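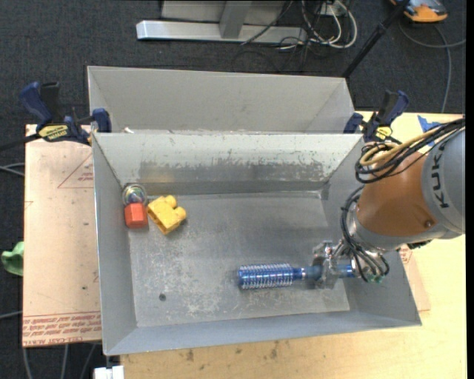 Step 3. Set up the picking bins and work your first shift beside the arm

If you have followed along from the first two pages, your returns bench at Alaoui is cleared, the arm is bolted down and everyone has had the safety talk. Now comes the part I like best, where the people who have sorted returns by hand for years get to teach the new arrangement a thing or two (and they will, believe me!).

Start with the bins. Set them one behind the other and clamp them near the corners where they meet. It sounds fussy, but a bin that creeps a little with every pick will be in the wrong place by lunch, and then the arm gets the blame for it. Scuffed old metal bins are perfectly fine. We kept ours when the new ones were offered, and I have never been sorry.

Next, put in a small mixed load. Go for things that have very little in common, say a shiny ball, a toy block or two and a round hairbrush, and let them lie however they land. Please don't line them up nicely! Customers don't pack their returns nicely either. Long-handled things like the brush are a good early test, and clear or shiny things are a hard one, so leave a few of each in the mix.

Run 40 picks with one person watching and one person writing. The watcher keeps a hand near the stop button and stays outside the taped line. The writer notes every miss in plain words, such as "slid off the handle" or "went for the wall." Csaba Antal, our lead sorter, filled 2 notebooks this way in July, and those notes did more for us than the Pornora manual ever has.

After that, change the jobs on the bench, and do it out loud, with everybody in the room. At our place the arm took over the lifting out, and the sorters moved to checking, grading and repacking. Some were pleased straight away, mostly the ones with sore shoulders. Others missed the old rhythm and the chatting across the bins, and I think you should expect that and make room for it. We swap places every 90 minutes so that no one is stuck minding the arm all day, which is duller work than it sounds.

Pay needs settling before the first real shift too. Our old bonus went by items handled, and that made no sense once the arm was doing the reaching. We changed it to a flat rate for the 18 people on the bench.

When the misses in your notebook start repeating themselves, you are ready for Step 4, connecting the bench to Evau.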